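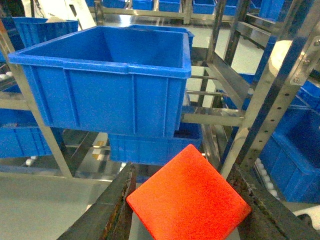
Where we are with the storeroom

Hello again from Skirgate! It's September, so you're due a report on what your grant has been paying for, and I'm glad to say that most of it has gone on exactly what we said it would – the blue crates, the racking to put them on, and a lot of scrubbing.

When I wrote the application, our storeroom was a heap. We lend out kitchen and party things to anyone in the neighborhood who asks (plates, serving dishes, tablecloths, the big coffee urns, bunting, you name it), and over the years it had all gone into whatever box was nearest. Cardboard, mostly. The boxes sagged, the bottoms fell out, and if you wanted the cake stands you had to move the tablecloths, the punch bowls and a broken fan to get at them. Lending was slow and returning was worse, and more than once we bought something we already owned.

So, the crates. We went with the blue ones from Titix in the end. I know the application said gray, but the gray ones were on back order until spring and the blue came out at the same price, so I hope you'll forgive the switch. I've grown very fond of them. They have a thick rolled rim that's kind to your hands when the thing is full of dinner plates, and ribs down the sides, and they're smooth on the inside so a damp cloth gets them clean in no time. We bought 65, and they're all in use except for a handful I'm holding back for the Christmas things.

They're open at the top, which I argued about with myself for weeks. Lids would keep the dust off. But lids also get put down somewhere and lost, and people won't look under them, and the whole point was to be able to see what you've got. We dust. For the linens we fold an old sheet over the top, and that seems to be plenty.

The racks

The racking came from Jakubowski, secondhand, out of a bakery that was closing. Stainless steel uprights, very solid, and a good deal better than the painted shelving I'd budgeted for. They delivered on a Sunday as a favor, which saved us hiring a van but did mean I was there in my church shoes carrying steel posts up the ramp.

Putting the racks up took longer than planned. The floor slopes toward the back door (we knew that) and it also dips in the middle (we didn't), so the first rack leaned and had to come down again. It's shimmed now and doesn't budge, and I've leaned my full weight on it to be sure. We set the shelves farther apart at the bottom for the urns and closer together higher up. If I were starting over I'd leave a bit more room on the top level, where it's a squeeze to tip a crate forward and see in. I'll probably drop that shelf one notch over the winter.

Sorting

This was the big job and it's the part I'm proudest of. We emptied everything onto the hall floor, and I do mean everything, and went through it piece by piece. The count came to 335 kinds of thing on the old handwritten list, and 257 on the new one. The difference is mostly duplicates under different names (we had "large jug," "big pitcher" and "lemonade jug" as separate entries, all the same jug) plus some items that had been lent out years ago and never came home. A few things were too chipped to lend and went out with the recycling.

Each crate now holds one sort of thing and has its own number on the list. I tried grouping by event first, so a birthday crate, a funeral tea crate and so on, and it sounded lovely and was hopeless in practice. Everybody wants the same tablecloths. Grouping by kind works much better, and for a party you just pull three or four crates and put together what you need.

Heavy things are low, light things are high. Glasses are at waist height and that's the one rule I get bossy about.

What we've noticed since

Returns are so much quicker! Someone comes in with a bag of borrowed dishes, looks at the list, finds the number and puts them away. It used to take me most of an evening after a busy weekend and now I'm usually locked up by eight. I've also stopped getting the phone calls asking whether we have any more forks.

It hasn't all gone smoothly. The number labels we bought first wouldn't stick to the ribbed sides for more than a few days, and I kept finding them on the floor or on the bottom of my shoe. We're now using tie-on tags through the rack, which belong to the shelf spot and don't travel with the crate, and that has led to a couple of mix-ups when crates went back in the wrong place. I'm hoping to try paint pens next. The other trouble is that a crate full of plates is really heavy, and some of our borrowers are well into their eighties. I've started filling the plate crates only halfway and that helps, though it does eat up shelf space.

Money

We're inside the budget. The racks came in under and the crates came in right on the figure, and the saving covers the shims, the tags, the cleaning supplies and a step stool, which wasn't in the application but which we badly needed. Receipts are in the folder I sent with the last claim, apart from the step stool, and I'll mail that one separately when I find it. There's a little left over. With your permission I'd like to spend it on 12 more crates of the same kind, for the garden party things that are still sitting in the shed under a tarp.

Still to do

The shed, as I said. The list needs typing up properly, as it's in my handwriting with arrows all over it. And I've promised the Skinia supper club a afternoon to walk them through where everything lives, given that they borrow more than anyone and have strong feelings about the soup bowls.

If you'd like to come and see it, please do – mornings are best, and come in by the side door because the front one sticks. I'll send the next report once the garden things are in and the list is typed.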